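Poultry Housing Installation Technician (Layer and Pullet Equipment)
Tomosano Poultry Systems, Mullau plant and customer sites

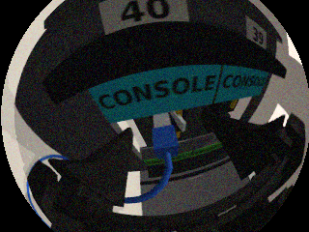

Tomosano builds and installs housing equipment for egg producers. We make nest boxes, feed lines, drinker lines, egg belts and manure belts, and we put them into new and existing barns. We are hiring an installation technician to join the field crew that works out of our Mullau plant.

The position is full time and permanent. It reports to Halima Kimaro, field installation manager. It is open because the number of barns on our schedule for the coming year is larger than the current crew can handle.

About the work

Most of the year the crew is on the road. A typical barn goes in over several weeks, and the crew stays close to the site during that time. Between jobs you will work at the plant, where you will help pack kits for the next site, check parts against the packing list, and build up subassemblies such as drive units and belt ends.

New barns are the larger share of our work. The rest is replacement of old equipment, which usually has to be fitted in between flocks. When a farm has an empty house, the date for the next birds is already set with the hatchery or the pullet grower, and the job has to be done by then. Applicants should understand this before applying. If a truck is late or a part is wrong, the crew may have to work longer days to make up the time.

Our smallest jobs are a single row of nest boxes. Our larger jobs have 403 feet of feed line per row with a drive unit at each end. You will work on both.

What you will do

Lay out rows from the drawing and mark leg positions on the floor
Assemble and level frames, floors, partitions and doors
Hang and align feed troughs and chain or auger feed lines
Install nipple drinker lines, pressure regulators, flush valves and filters
Fit egg belts, elevators and cross conveyors, and set belt tension and tracking
Fit manure belts and scrapers
Mount motors, gearboxes, guards and limit switches
Pull low-voltage cable to sensors and control panels (line-voltage connections are made by a licensed electrician)
Run each system without birds, write down faults and correct them
Walk the farm staff through daily checks, lubrication points and cleaning
Keep the site tidy and sort scrap metal, cardboard and plastic strapping for pickup
Fill in the daily job sheet, including hours, parts used and parts short

You will also answer service calls now and then. These are mostly worn belts, broken chain links, leaking nipples and motors that have failed. Service calls are shared by the whole crew and go in the schedule as far ahead as possible.

What we need from you

At least two years of hands-on work in one of these areas: farm equipment, conveyors, metal fabrication, millwright work, grain handling, HVAC or light construction
Able to read an assembly drawing and a parts list
Comfortable with hand tools, cordless tools, a laser level and a tape measure in both inches and millimeters (our drawings carry both)
Able to lift 50 pounds, kneel, climb and work overhead for part of the day
Able to work from a scissor lift or scaffold
A valid driver's license
Willing to travel and stay away from home up to three weeks at a time
Able to work in dust and in the normal smell of a poultry farm

You do not need a degree. You do not need to have worked with poultry before, but you do need to follow the farm's rules closely, and the section on biosecurity below explains what they are.

Useful but not required

Experience with layer or pullet housing of any make
MIG welding
A commercial driver's license
Forklift or telehandler certificate
Conversational Spanish
Experience setting up barn controllers for feed, light and ventilation

Biosecurity

This part of the job is not optional. Our customers let us onto their farms on the condition that we keep disease out, and a crew member who breaks the rules can be sent off the site by the customer.

You may not keep chickens, turkeys, ducks, geese, pigeons, pet birds or pigs at home while you work for us, and you may not live in a household that keeps them. You may not hunt waterfowl during the season when you are scheduled on farm sites. If you have visited a farm, a live bird market, a fair or a poultry show on your own time, you must tell your crew lead before you travel to the next site. Most customers ask for a gap of 72 hours, and some ask for more.

Every farm has its own entry routine. Some ask you to shower in and shower out. All of them ask for clean coveralls and boots that stay on the site. We supply both, and we pay for the time it takes to change. Tools are washed and disinfected at the plant between jobs. Phones are wiped down at the door, and some farms do not allow them inside.

Training

New technicians start with two weeks at the plant in Mullau. You will build one short row of each main product from the kit, take it down and build it again. You will also do lift training, lockout training and a half-day on animal handling, which covers what to do when birds are present on a service call.

After that you will go out with an experienced crew. For the first 10 weeks you will be paired with one person, normally the crew lead. Kwaku Mahama runs our training and will visit you on site at least twice in that time. At the end of it you and he will go through a checklist together and agree on what you can do alone and what still needs practice.

Technicians who want to go further can train as a controls technician or crew lead. Crew leads are chosen from inside the company when a place opens up.

Pay and benefits

Pay is hourly. The rate depends on experience and will be discussed in the first phone call, so please tell us in your application what you earn now or what you are looking for. Hours over 40 in a week are paid at time and a half. Travel time is paid at your normal rate.

Lodging is booked and paid by the company, one person per room. You receive a daily meal allowance for each night away. We supply hand tools, cordless tools, safety glasses, gloves, hearing protection, respirators and coveralls. There is a boot allowance of $200 each year.

Other benefits:

Health, dental and vision coverage from the first day of the second month
Retirement plan with a company match after one year
Fifteen days of paid vacation, plus public holidays
A completion bonus of up to $4000 per year, paid each February and based on the number of jobs finished with no open items
Paid license renewals and certificates that the job requires

Vacation can be taken at any time of the year if it is asked for early enough. We try to keep the crew at home for the major holidays, and in most years we have managed it.

Schedule

The normal pattern is ten working days on site followed by four days at home. On longer jobs it can be changed if the whole crew agrees. Start time on site is usually 6:30 a.m., earlier in hot weather. There is no regular night work.

Our sites this year include the Skendberg pullet farm, where we are equipping several new houses, and the Tshabalala farm, where older egg belts and elevators are being replaced. Both are a day's drive or less from the plant. The successful applicant will most likely start at Skendberg after training.

How to apply

Send the following to Halima Kimaro, Field Installation, at our Mullau office, by mail or through the form on our careers page:

A resume or a plain list of your past jobs with dates
A few lines on equipment you have built, installed or repaired
Names and phone numbers of two people who have supervised your work
The earliest date you could start
A note on whether you or anyone in your household keeps birds or pigs

A cover letter is fine but is not needed. If you have photos of your own work you may include them - please check with the owner first if they were taken on a farm.

Applications close on 30th May. We read them as they come in and may call people before that date. The first step is a phone call of 20 minutes or so. The second step is a visit to the plant, where you will meet part of the crew, look at the equipment and do a short practical test. The test is to assemble a drinker line section and a belt drive from the drawing, using our tools. We pay for your mileage and lunch. Wear closed shoes and clothes you can work in.

An offer depends on a driving record check, a drug screen and two references. Everyone who applies will get an answer, including those we do not invite to visit.

Tomosano is an equal opportunity employer. If you need a change to any part of the hiring process because of a disability, tell us when you apply and we will arrange it.

Recruiters and staffing agencies: please do not contact us about this position.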